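Teaching Machines to Handle Laundry: Notes on Collecting Examples
Speaker notes, Ursina Wieser
June 25, 2022

Opening

Thank the hosts. Say who I am and get to the point quickly. I run data collection for the Ralloleo project. We gather first-person recordings of people doing housework, and the recordings are used to train a model that will drive a two-armed machine. Most of this talk is about cloth, because cloth is where most of our trouble has been.

Ask the room who folded something this week. Then ask who could write down the steps well enough for a stranger to copy. Wait for hands.

We started in February with a written protocol of 58 steps for sorting a load. People followed it and the recordings looked stiff. They stopped to think between steps. We dropped the protocol and now give a goal and a place to put things. The instruction for the bed task is two lines long: sort what is on the bed, and leave it so someone else could put it away.

What a grasp looks like on cloth

Rigid objects first, briefly. A cup has a handle and the handle stays where it is. You can label a good grasp point and reuse the label.

A knit top in a twist has no fixed grasp point. The person has to find an edge, and often the way to find it is to pick the thing up and let it hang. One hand holds a bunch of fabric, the other takes an edge and opens it. We want the model to see that holding and searching are two jobs, done by two hands at the same time.

Mention color here. Dark navy knit against a dark navy shirt is hard for the segmentation step. We keep these recordings. People wear dark clothes and own dark clothes.

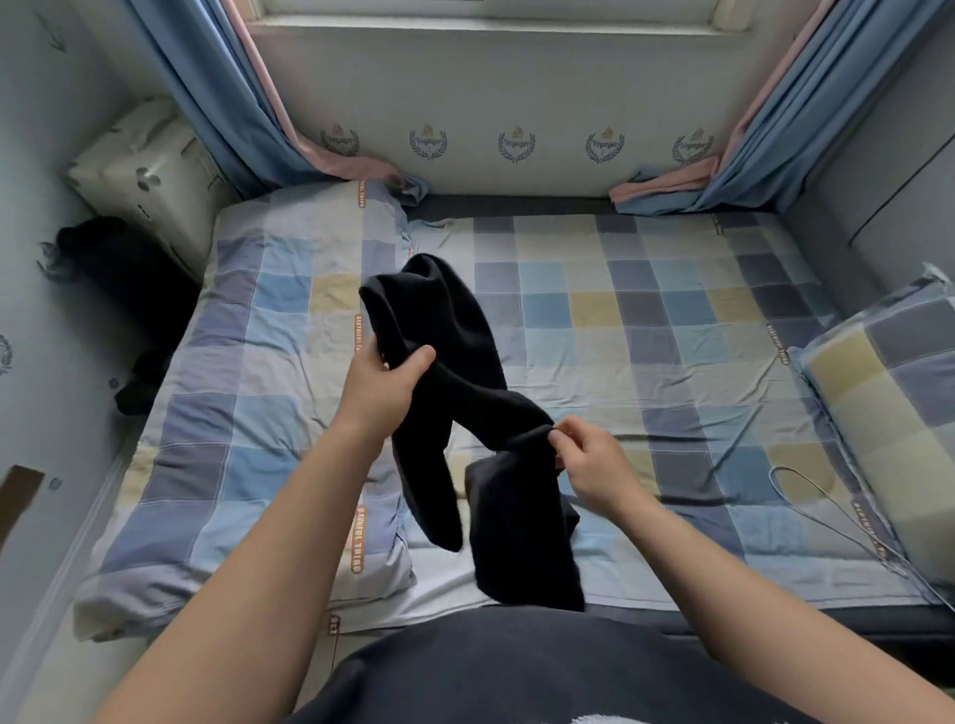
Where we record

We record in lived-in rooms. The first set was made in a studio at Jinitz with a gray table and even light, and a model trained on it did well on that table. Moved to a bedroom, it lost track of where the garment ended and the bedding began.

Checkered sheets are a good test. So are curtains that reach the mattress, a pillow leaning on a wall, a cable lying across the bed. We ask people to leave the room as it is. Early on our recorders tidied up first, out of politeness, and we had to ask them to stop.

Window light changes during a session. We do not correct for it on the day. Exposure is locked only if the picture washes out completely.

If someone asks about privacy: consent is signed before the session, the person can have any part deleted afterward, and mail or family photos are put out of sight before we start. Don't go into the legal side, there is a handout.

Hangers

Slow down for this section. It gets the most questions.

Hanging up a garment is three tasks that people treat as one. Hold the garment so the opening can be reached. Bring the hanger in at an angle that fits. Then let the weight pass from the hand to the wire. Our labelers at Widmer mark the start and end of each, and they disagree most about the last one.

Wire hangers are thin and pale, and in front of a white door they almost vanish. The depth estimate often gives up on them. What helps is the hand: if you know how the fingers are closed, you can make a fair guess at where the wire goes. We now label finger contact on the hanger even when the hanger itself is hard to make out.

Sleeveless garments go in as their own group. There is less cloth at the shoulder and it can slide off the wire. We had too few in the first set and the model treated every armhole as a sleeve.

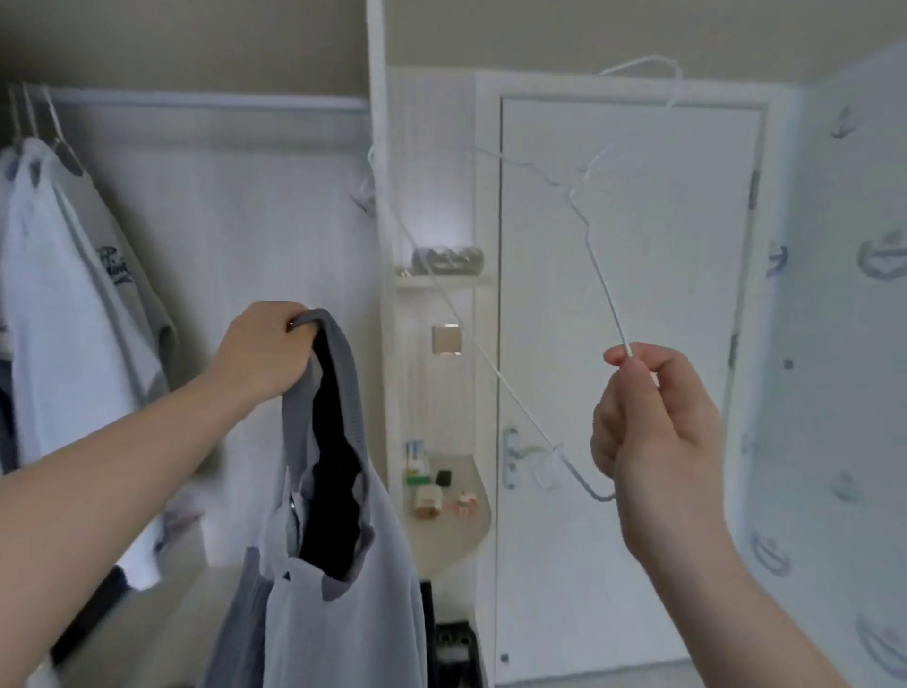 One hand on the shoulder strap, the other on a wire hanger. Closet corner, seen from the head camera.

Ask the room to look at the left hand and say which way the garment faces. Take two or three answers before moving on.

Numbers

Keep it short. The current set has 3745 clips. Of these, 1000 are labeled by hand down to finger contact. Another 700 have only start and end marks. The rest have a task name and nothing else, and we would like help with those.

We label in Zolix, a tool we built ourselves. It is slow on long recordings. The fix is being worked on and I won't promise a date.

Clip length varies a lot. We do not trim pauses. A person who stops and looks at the pile before reaching is making a choice, and we want that choice in the data.

Small items

Socks are worth a section of their own. They are small, they overlap, and they get held several at a time. A labeler looking at a handful of socks has to decide which one the fingers are working on. Our rule is to label the one under tension. If none is under tension, label the bundle. 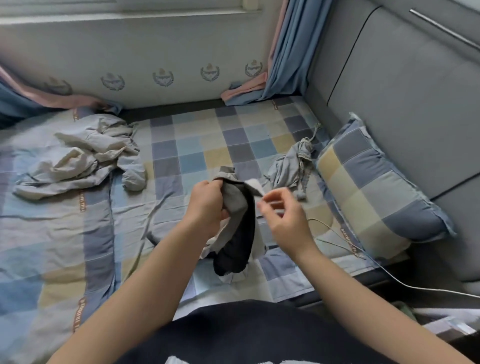
The rule came out of a long argument. Before it we had labels for "sock," "socks," "pair" and "pile," used differently by each labeler, and we redid a good part of that work. My advice is to settle the words before the first clip is labeled — it costs an afternoon.

Drawstrings and cords are the other small thing. A cord coming out of a garment belongs to that garment. A loose cable on the bed does not. The model confused the two for a long time. We added a separate label for cables that are simply lying there, and the confusion went down, though it has not gone away.

Failures

Include the bad recordings. Dropped items, a garment picked up and put back, a second try at the same edge. We used to throw these out. Now they get a tag and stay in. A model that has only seen clean runs has no idea what to do after a slip.

What we still throw out: recordings where the hands leave the view for most of the task, and recordings where someone off camera is giving directions.

Questions

Likely ones: why head cameras (the view goes where the person looks), why no gloves with sensors (people fold differently in gloves), whether the set will be released (a part of it, after the second labeling pass).

If time runs short, skip the numbers and keep the hangers. Contact details are on the handout by the door.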